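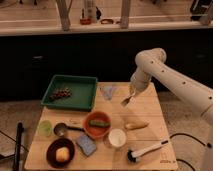
Tabletop Handling Software, Work Package 2
Progress report to the Grodinstead Fund
Prepared by Trirnell, Tuesday, September 13, 2022

Status

Work package 2 covers perception, grasp planning and motion control for a single arm working over a table of mixed household items. Perception and motion control are on schedule. Grasp planning is behind, and we explain why below. Spending is within the approved budget and we are not asking for any change to it.

Perception

The segmentation model was retrained in the spring on scenes with kitchen items, food items and cleaning tools mixed together. The earlier model had been trained mostly on boxes and bottles and did poorly on thin objects. On the current test set the new model finds and labels 90 percent of items correctly from the fixed camera view.

Most of the remaining errors come from clear cups and from flat metal cutlery. Clear plastic gives us very few usable depth points, and the software often fills the gap with the depth of the tabletop behind it. We now run a separate check for transparent objects on the color image and pass the result to the planner as a blocked region. The arm goes around it even when the depth map says the space is free. This has made paths longer in some layouts, and we accept that for now.

Items that sit inside other items were a second source of trouble. A cucumber in a bowl or grapes on a tray used to come back as one object. The scene model now stores a container and its contents as separate entries with a link between them, so a request to move the bowl can be refused or allowed depending on what is in it.

Grasp planning

The planner we licensed from Baumgart works well on items with some height. It does not work well on forks, spoons and other flat items, where the fingers have to come very close to the table. In our last full test it produced a usable grasp for cutlery in 73 percent of attempts. The target in the proposal is higher, and we do not expect to reach it by adjusting settings alone.

We have started writing our own grasp module for flat items. It uses the table plane as a known surface and limits how far the fingers can travel below the top of the object. A first version runs in simulation. It has not been merged into the main branch.

A related problem is what happens after the grasp. The controller needs to know which way a held item sticks out so that the tines of a fork or the end of a ladle do not hit a cup on the way past. We added a held-object model to the collision checker in July. It takes its shape from the segmentation mask at the time of the grasp and is wrong if the item turns in the fingers. An update step using a second look at the item is planned.

Motion control

The speed limit near the table surface is now set in one configuration file. Before this, three modules each had their own value and they did not agree. The stop behavior was rewritten at the same time. On a stop request the arm holds its position and keeps the gripper closed until an operator releases it.

Tooling

Run logs, camera images and planner output are now saved under one run number and can be replayed together in the Ernora viewer. Finding the cause of a failed run used to take most of an afternoon. Replays still drift out of step on long recordings, and there is an open ticket for it.

Next period

By the end of October we plan to merge the flat-item grasp module, repeat the full cutlery test, and finish the second-look update for held items. Four layouts from the original test plan have not been run yet. They depend on the new module and will follow once it is merged.

One item needs a decision from the fund. The Baumgart license comes up for renewal before the next report is due. We would like to renew it for the general items and keep our own module for cutlery only. Please let us know if this needs a formal request.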